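Our shop in Ivcombe is teaching an arm to swap processors, and I've spent all of Wednesday steering it!

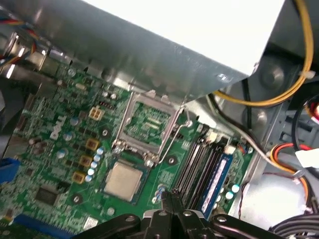
We want 338 good runs before Cusel, our learning model, gets to try one (we're at 200, so I'll be busy).

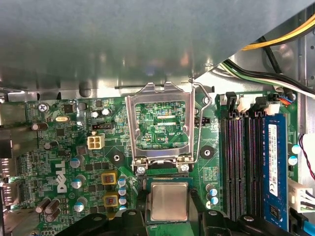
Lining up is what eats my time. I go slow, nudge, back off, nudge again. With the socket's load plate flipped up, there's a lot of metal to steer around.
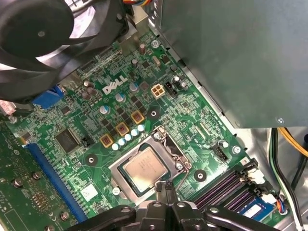 Bushra Butt wants the fumbled runs kept too, so Cusel can learn how to recover. Fine by me, I've got plenty!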